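News from the Electronics Bench
2022-08-18

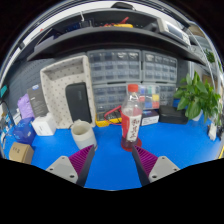 During July the small workroom behind the Torkex hall was closed for painting, and all of us had to carry our things out and in again. Now the room is open, and I want to tell you shortly how the bench is arranged, so that it stays usable for everybody.

The blue mat is back on the bench. Please do your soldering on the side table from now on. The mat is for measuring, sorting and putting together, and I would like very much to keep it without burned spots.

The gray drawer cabinets stand along the wall again. Gisela Mühlbauer has spent 13 evenings with them, which I find remarkable, and she asks me to pass on one wish. If you open a drawer and do not know what the part is, put it back in the same drawer. Do not put it in the next one that has some space. Since the drawers are translucent, you can often see the color of what is inside before you pull, but many resistors look the same to tired eyes. Labels will come when Gerd Nolte has repaired the label printer.

The yellow multimeter with the red leads belongs to the bench and should remain there. Last spring it was away for six weeks, and we found it finally in the van of Ackermann, under a blanket. If you need a meter at home, ask Gerd. He has an older Dirner which he lends against a signature in the notebook.

Some of you asked about the beige organizer with the dots. It is meant for things which people lay down while they work and want to find again: a phone, glasses, a pencil. It is not meant for screws. I have taken out 104 grams of screws in one week — I put them on the kitchen scale — and most of them did not fit to anything we own.

About drinks I must say a word too. Cups and bottles are allowed on the bench, we voted for this in the last meeting and I accept it. But please close the bottle when you do not drink, and take it with you in the evening. A spilled drink beside an open instrument is an expensive evening.

The plant may stay on the right side, where its leaves are not in the way of the hands. Cletus waters it. Please do not water it also, the last one had too many friends.

For the new members: the room is open on the usual evenings from 6 o'clock, and the key hangs at the office. The yearly contribution for material remains at 100 euros, and you can pay it in two parts. Who has old cables, connectors or small boxes with lids at home can bring them to Gisela, but please ask her before you bring a full carton.

Next month I will write about the side table, which still needs a better lamp.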